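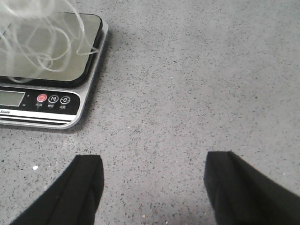
4.3. Fausses prises sur objets filiformes

Le défaut le plus gênant de la campagne d'avril concerne le fil. Consigne simple – prendre l'écheveau sur le plateau de la balance, le lever, le déposer à côté. Sur 500 cycles enregistrés avec le contrôleur Kistell, 73 ont été déclarés réussis alors que la pince remontait à vide. Aucun arrêt, aucun message. La figure 5 donne une configuration de départ typique : fil blanc fin, en boucles lâches sur le plateau sombre, doigts ouverts sur le plan de travail moucheté, en bas à droite de la balance. L'afficheur n'y porte aucun chiffre, point important pour la suite. Avec les objets rigides de la section 4.2, rien de comparable.

Premier suspect, la vision. Écarté assez vite. Les boucles se recouvrent et le module de segmentation Neves en perd une partie, c'est vrai, mais le point de saisie proposé tombait presque toujours dans l'écheveau. Erreur latérale faible, pas de corrélation nette avec les fausses prises. Le reflet du plateau joue un peu, surtout quand le bras arrive bas. Non traité ici.

Deuxième suspect, le test de prise lui-même. C'était lui. Le contrôleur conclut à une prise si l'ouverture résiduelle dépasse un seuil en fin de fermeture. Seuil réglé au départ sur des cubes de mousse, jamais repris pour le fil. Or le zéro de la pince dérive : après 12 cycles environ, les patins s'arrêtent avant le contact franc et il reste un jour entre eux. Le logiciel voit un écart, donc un objet. Pour un cube, l'erreur ne se voit pas. Pour un fil de cette finesse, l'épaisseur attendue est du même ordre que la dérive et le test ne vaut plus rien.

La balance devait servir de contrôle indépendent : masse avant, masse après, différence. Deux problèmes. L'extinction automatique d'abord, l'appareil se coupant pendant les replanifications longues, et au rallumage la tare se refait avec le fil encore dessus. Lecture nulle dans les deux cas, prise réussie ou non. Ensuite le superviseur Nirine interprétait l'absence de valeur comme un zéro. Erreur de notre part, une ligne dans le fichier de configuration, corrigée depuis. Une balance éteinte validait donc la fausse prise au lieu de la signaler. Les deux défauts pris séparément auraient été bénins.

Relecture des séquences faite à la main par Yi-an Seok, sans accès aux verdicts du contrôleur. La figure 6 montre l'écart en question : patins presque joints, fente étroite, rien entre les deux. Sur fond clair la fente se lit bien. Sur le plateau de la balance, beaucoup moins, ce qui explique que l'on soit passé à côté pendant les premiers essais.

Figure 6 – Pince presque fermée, sans objet, devant le rideau plissé. Noter le jour vertical entre les patins.

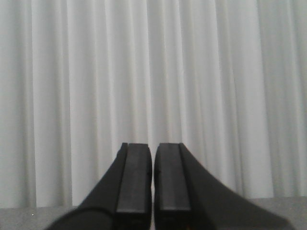
4.4. Mesures correctives et limites

Trois modifications. Recalage du zéro de la pince tous les 12 cycles, par fermeture à vide. Absence de lecture de la balance traitée comme une faute, avec arrêt du bras. Enfin un test visuel de la fente, bras relevé, patins orientés vers le fond clair.

Reprise avec la commande Rurkeck, même fil, même balance : près de 20 fausses déclarations avant ajout du test visuel, plus aucune ensuite sur la série retenue. Série courte, à confirmer. Le recalage coûte du temps et nous ne l'avons pas optimisé.

Reste le cas du brin unique. Un seul brin accroché, le reste de l'écheveau sur le plateau : le test visuel dit oui, la balance ne tranche pas, sa résolution étant trop grossière. Nous le comptons comme un échec mais le système, lui, ne le détecte toujours pas. Un capteur tactile sur les patins règlerait sans doute la question, pas testé. Côté sécurité, l'arrêt sur faute balance laisse le bras en position haute, pince serrée – il faut une remise à zéro manuel avant reprise, procédure en annexe B.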